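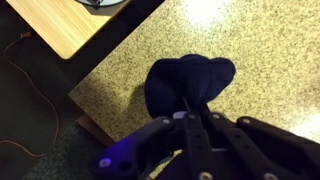

Gert Mtshali objected, when we first presented this work, that a garment left on a kitchen counter is simply a garment that has not yet been put away, and that a paper on the subject was a paper on laundry.

Figure 1. Dark navy fabric item on a speckled countertop. Coded as "soft, small, unassigned."

4.2 Soft items on hard surfaces

We concede the part about laundry. Still, the Gumton households put away nearly everything else. Mugs went back to shelves and mail went, eventually, to a drawer where it could be ignored in private. Soft items stayed. Of the 300 objects logged during the March visits, the small textiles (hats, dishcloths, single socks, one oven mitt of strong character) had the longest residence times on the counter, with a median of 12 days. The longest stay was 20 days, for a scarf its household described to us as "just out for a minute."

Coding these items was harder than the protocol anticipated. The item in Figure 1 is bunched into a rounded lump, and in that state a knit cap and a crumpled cloth look much the same. Our two coders, Chauke and Raptis, disagreed on 16 items of this type and were not on speaking terms for two of them. We first tried sorting by fabric, then by color, and finally settled on the category "unassigned," which both coders disliked equally.

Background matters more than we expected. On a plain counter a dark cloth is hard to overlook. A granite-like pattern of beige and cream with brown and gray flecks is a different matter, having been chosen by many homeowners precisely for its talent at hiding crumbs. We assumed it would hide textiles too. It did not; residents of speckled-counter homes could name the items on their counters as readily as anyone else, and moved them as seldom.

Position was recorded as "edge," "middle" or "wall." Edge items are, by common sense, the ones most likely to be picked up in passing. Common sense had no support in our data. Residents passing the counter tended to push an edge item farther back, which they reported to us as tidying.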